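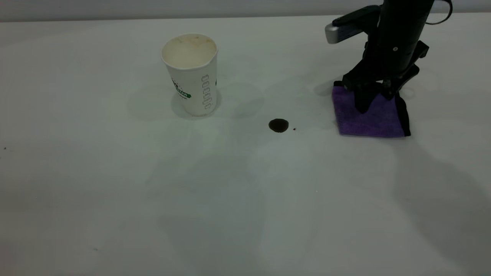

Unit 2: The wipe that stopped short
Notes by Bohdana Sirko

This is my favorite failure of the whole course, so bear with me if I run on! The task is simple to say: press a folded cloth on the table, drag it across a small coffee spill, lift. In the Wirkdale runs the arm pressed down beside the puddle, dragged, and reported success. The puddle was still there.

What went wrong? The force limit was set at 42 newtons. Microfiber grips a matte tabletop hard, the drag force hit the limit, and the controller did a protective stop — exactly as it should. But the task script read "motion ended" as "motion finished." Two different things, one flag. It happened in 39 runs before Benito Olmedo looked at the logs.

Look at how lovely this is: the safety layer worked and the system still failed.

For lab:
Find the line where the stop code gets dropped.
Add a check of the end position against the target.
Keep hands out of the cell until the stop is cleared at the panel. A stopped arm can restart.

Bring your log plots (force and position on one time axis, please) to Sotiris Pappas in September.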